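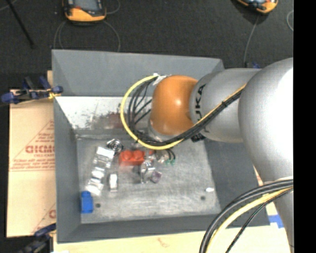

Recipiente fundo de paredes inclinadas, com riscos e manchas escuras no painel branco da parede do fundo.

Projeto Kakero – Relatório de progresso à Pavbridge
Recuperação e reutilização de recipientes de armazenagem, armazém de Drendari

1. Âmbito

O presente relatório dá conta dos trabalhos realizados desde abril, ao abrigo do acordo de financiamento celebrado com a Pavbridge. Abrange o inventário dos recipientes abertos, a avaliação do desgaste das superfícies interiores e a preparação da fase de recuperação.

2. Inventário

A candidatura previa o registo de 1.000 recipientes. Foram registados 1.004, todos com ficha individual e número de série interno. A diferença corresponde a unidades que se encontravam no anexo norte e que não constavam da listagem inicial. O inventário considera-se encerrado.

3. Estado das superfícies

A avaliação incide separadamente sobre o fundo, as paredes laterais e os painéis interiores. O desgaste dos fundos metálicos, com estrias finas, foi classificado como superficial e não determina, por si só, a retirada de serviço. Os painéis claros exigem maior atenção: apresentam riscos e pontos escuros, e as eventuais manchas avermelhadas ou acastanhadas são anotadas na ficha como «a verificar», sem atribuição de causa até ao ensaio de limpeza.

Foram retirados de serviço 22 recipientes por deformação das paredes. Estas unidades aguardam decisão quanto à reparação ou ao abate – a proposta seguirá em documento próprio.

4. Desvios

O ensaio comparativo de produtos de limpeza sofreu um atraso de duas semanas, por entrega tardia do material. O desvio não altera o orçamento aprovado. Solicita-se, contudo, autorização para transferir a verba não utilizada em transporte para a rubrica de painéis de substituição.

5. Trabalhos seguintes

Conclusão do ensaio de limpeza, substituição dos painéis com classificação inferior e revisão do modelo de ficha, que atualmente não distingue riscos antigos de danos recentes.

Responsável pela execução: Halyna Derkach
Revisão: Daryna Hrynyshyn

Última atualização: 25 de novembro de 2021

Comentários (3)

M. Teles
Os 22 retirados estão incluídos no total de 1.004?

Halyna Derkach
Sim, estão incluídos. Mantêm a ficha até haver decisão de abate.

armazem_sul
Seria útil anexar a escala de classificação dos painéis. Usamos outra e os resultados não são comparáveis.

Contacto: secretariado do Projeto Kakero, Drendari | © Projeto Kakero. Todos os direitos reservados. | Voltar ao topo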